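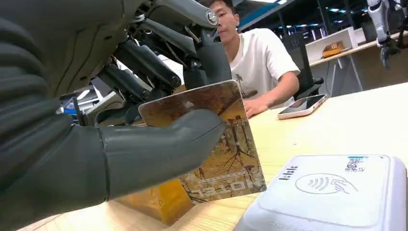
Tracking is the part of a headset that works out where the head is and which way it points. Last session covered displays and lenses; these notes cover position, and the terms come up again in the lab. To follow an object with a camera, the software needs points it can find again from one image to the next. Take the hotel key card with bare, dark tree silhouettes printed on a yellow-orange background. Dark branches on a light ground give a lot of corners and crossings, and corners are what a feature detector looks for. The matte, dark gray surface of the hand holding it would give far fewer, apart from the seams. The card is also upside down, with the word HOTEL inverted, and a detector that handles rotation should treat that as the same card.

Degrees of freedom

A headset with three degrees of freedom (3DoF) reports rotation only: yaw, pitch and roll. If you lean forward, the picture does not respond. A headset with six degrees of freedom (6DoF) adds movement along three axes. Most complaints of discomfort in our 3DoF sessions came from people who leaned or crouched and saw the room move with them.

Outside-in tracking

Sensors or light sources are fixed in the room, and the headset is located relative to them. The Brirkar kit in the lab works this way. It has two base units, which go in opposite corners above head height. Accuracy is good inside the play area and falls off quickly outside it. If your body blocks both units, the controller drifts until one of them sees it again. Mirrors and glass cabinet doors cause false readings, so cover them before you calibrate.

Inside-out tracking

Cameras on the headset look at the room and build a map of it. Nothing is mounted on the walls. The Lilludmont headset uses four cameras and needs a reasonably lit room with some detail on the walls. Plain white walls and dim light are the usual reasons it loses position. Controllers are tracked by the same cameras and can be lost when held behind the back.

Inertial sensors

Both types also carry a gyroscope and an accelerometer. These report far more often than a camera can, but small errors add up. Position from the accelerometer alone is useless within seconds. The camera or base unit data corrects the drift, and the inertial data fills in between corrections. Combining them is called sensor fusion.

Latency

Keep the total delay from head movement to updated image as low as you can. In the lab exercise, a delay of 22 ms was acceptable to everyone in the group. At 100 ms most people noticed the lag at once, and at 300 ms we stopped the test early.

For the lab

Bring the log sheet. Each pair runs the same route with both headsets and saves the position file. The sample file from the Rutkowska room has 827 rows, and yours should be of similar length. Plot x against z and mark any jumps. Note the lighting and where you stood when each jump happened.

Reading: Grenditz lab manual, sections on calibration and drift. Skip the part on eye tracking for now.

Notes revised Sep 18, 2021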